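Stuncombe school lunch plan moves ahead after long talks over cost

Families in the Stuncombe school district will see changes in the lunchroom when classes start again, after the district board voted to end its contract for pre-packed meals and bring most of its cooking back into school kitchens.

The vote came shortly after 9 p.m., at the end of a meeting that ran more than two hours over its planned time. The plan passed with one member voting against it.

Under the new plan, seven of the district's schools will prepare hot lunches on site. The eighth, Herine Elementary, does not have a full kitchen and will get its meals by van from the middle school next door. The van trip takes a few minutes, and the district said food will be moved in heated boxes and served within the hour.

The district has bought its lunches from Angelovski Foods for the past 11 years. The company cooks at a plant outside town, chills the meals and delivers them early each morning. School staff then heat them and hand them out. Angelovski Foods will keep supplying the schools through June, when its contract runs out. The company said in a short statement that it had enjoyed working with the district and would help with the change.

Complaints about the meals have come up at board meetings for some time. Parents have said the portions are too small for older students and that the menu repeats too often. In a survey sent home last winter, the district got 709 replies. Most of the families who answered said their children ate the school lunch less often than they had the year before. The most common reasons given were taste, long lines and too few choices for children who do not eat meat.

Supporters of the old system have pointed to the price. Pre-packed meals need fewer kitchen workers, and the cost of each tray is known a year in advance. The board member who voted against the plan said she was worried that food prices could go up in the middle of the school year and leave the district short. She asked for a review after the first semester, and the rest of the board agreed to add one.

The district's food service office told the board that the price of a full-price lunch will not change in the coming year. Students who get free or reduced-price meals will keep getting them in the same way, and families do not need to fill out a new form if they already have one on record.

Much of the work will have to be done over the summer. Four of the kitchens still have ovens and cold storage in good condition, and those rooms mainly need cleaning, new worktops and an inspection. The other three will need new wiring before they can be used. At the high school, part of the kitchen has been used to store chairs and stage parts for years, and those will be moved to a room behind the gym.

The repair work has been given to Trurnon, a building firm that fixed the roof at the middle school two years ago. The firm has told the district that it can finish all seven kitchens before the first day of classes if the new wiring passes inspection on time. If one kitchen is late, the middle school will cook for that building as well until it is ready.

The district also plans to hire cooks and kitchen helpers. Some of the jobs will be part time, with hours from the early morning until just after lunch. Workers who now heat and serve the meals will be offered the new jobs first. Training will be held at the high school in the two weeks before classes begin, and workers will be paid for that time.

The first menus have been drafted but are not final. A draft handed out at the meeting listed baked chicken, bean chili, pasta with tomato sauce, vegetable soup and a rice dish, with a meat-free choice on every school day. Fruit will be served daily, and the salad bar at the high school, which closed when the pre-packed meals came in, will open again. Milk and water will stay as they are.

One question that took up a good part of the meeting was what to do about cold food and snacks. The middle school and high school both have a snack counter that opens during the second half of lunch. Some parents asked for it to be closed, saying that students skip the meal and fill up there. Others said it helps students who have practice or rehearsal after school and will not eat again until evening.

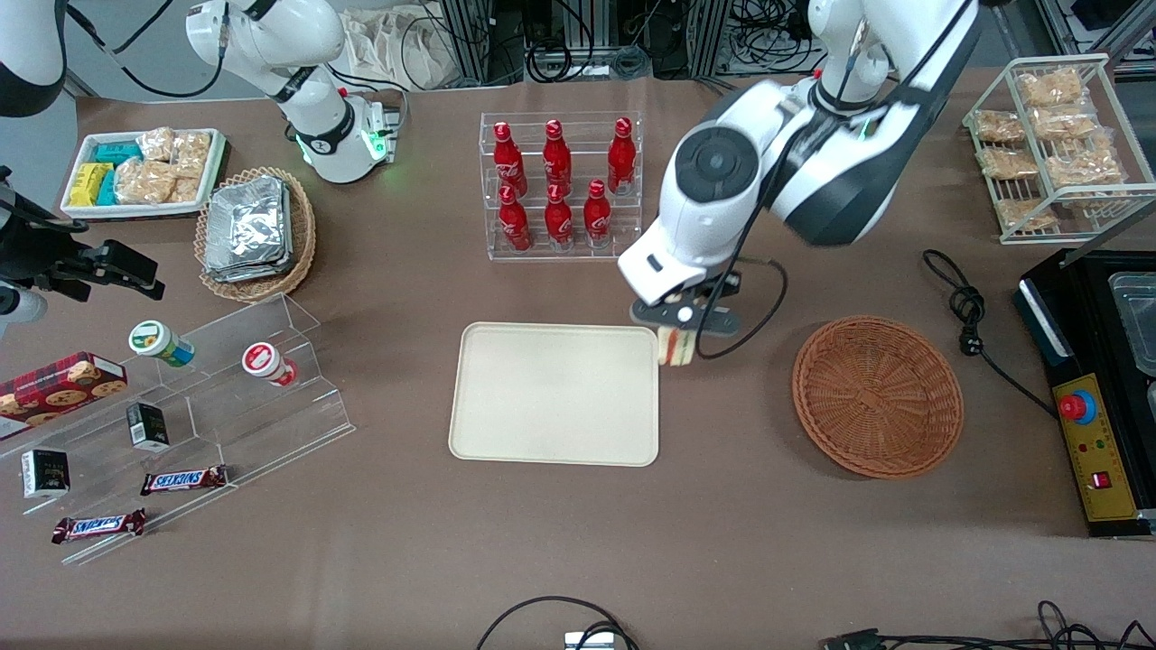
The board decided to keep the counters but change what they sell. Sandwiches, yogurt, fruit cups and plain crackers will stay. Candy and sweet drinks will go. Counter prices will be posted on the district's website along with the lunch menu, and parents will be able to set a weekly limit on their child's meal account.

Packed lunches from home are still allowed at all schools. The rules on nuts are the same as before: they are not allowed at Herine Elementary or at the other elementary schools, and students at the middle school and high school are asked to keep them away from tables set aside for classmates with allergies. The food service office said each kitchen will keep a list of what goes into every dish, and that the list will be open to any parent who asks to see it.

The length of the lunch period also came up. Students at the middle school now have 25 minutes, and several parents said their children spend close to half of that standing in line. The district said a second serving line will be set up there in the fall. The high school may get a second line later, but the doors between its kitchen and lunchroom would have to be widened first, and there is no money for that in this year's budget.

Food waste was mentioned only briefly. Schools now throw out unopened meals at the end of the day under the terms of the contract. Once cooking is done on site, the kitchens will be able to adjust how much they make during the week. The district is talking with the town about a compost pickup for scraps, but nothing has been signed.

Families will have a chance to try some of the dishes before the menu is set. A tasting will be held in the high school lunchroom in June, starting at 5:30 p.m. It is free and open to all families in the district, including those whose children will start school in the fall. Visitors will be given a short form to mark which dishes they liked and which they did not. Forms will be offered in English and Spanish.

The draft menu can be picked up at any school office or at the town library. Comments may be left at the same places or sent by email to the food service office through the contact page on the district's website. The office will take comments until the last day of classes and will send the final menu home with the supply lists over the summer.

Job openings for cooks and helpers will be posted at the district office and online once the current workers have had a chance to answer. No experience in a school kitchen is needed for the helper jobs, but all new workers must pass a background check and complete a food safety course, which the district will pay for.

The board will get its first report on the kitchen repairs at its next regular meeting. That meeting begins at 7 p.m. in the high school library, and public comment will be taken at the start.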